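Print | E-mail this page

Ticket 301 - gripper quote, sim check before we order

Wed: Skillell quote in, 4 grippers, budget covers 3. Dritetti wants finger opening confirmed in sim first. Ran it, fingers open fine, nothing held yet. Grasp test still to do. Hold the PO til Cáceres site replies re spare fingers. Status: open

Comments (2)
- can we push the 4th to January?
- Triltach adds 200 for shipping, chekc that 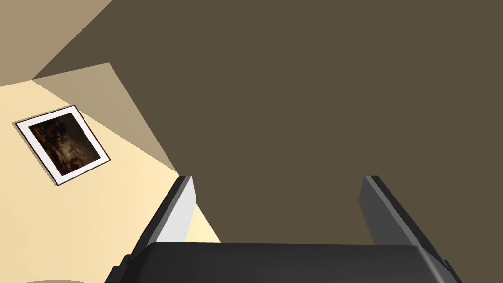

Sim view, gripper open, no part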